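**Polling Place Readiness Checklist — Pamon Community Hall, Precinct 26**

Completed by the precinct inspector and returned to the county clerk before ballots are released. Registered voters assigned: 856.

**Access and parking**

- [x] Accessible spaces marked and clear
- [x] Ramp handrail secure
- [ ] Door opens with light pressure. *Comment: closer on the Boateng Street entrance is too stiff. Adjustment requested.*

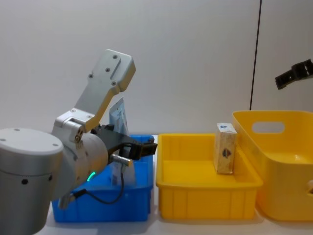
- [x] Path from the curb lit after 5 p.m.
- [x] Directional signs posted at both entrances

**Voting area**

- [x] Booths placed so that no voter's ballot can be seen from the line
- [x] Accessible booth has room for a wheelchair to turn
- [ ] Extension cords taped down. *Comment: two cords still cross the aisle — reroute along the wall.*
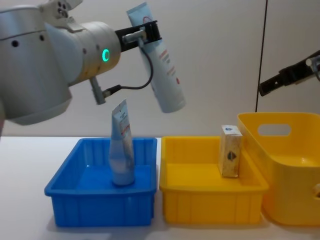 *2 min read*

**Ballots and seals**

- [x] Seal numbers match the clerk's log
- [x] Provisional envelopes on hand: 62
- [x] Spoiled-ballot envelope labeled

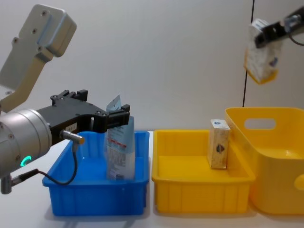
- [ ] Spare seals stored apart from the ballot box. *Comment: found in the same cabinet. Move before opening.*

**Electioneering limits**

- [x] Boundary measured from each entrance
- [ ] Campaign signs outside the boundary. *Comment: one council sign on the Lilarari Avenue side is too close.*
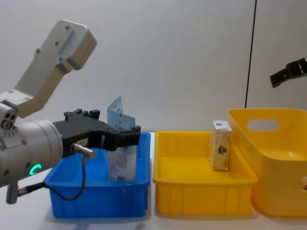 Salvador Cardoso: The Lilarari Avenue sign stands on private property. Please confirm with the clerk before it is moved, and record the name of the person who gives approval.

Status: open items to be rechecked in October.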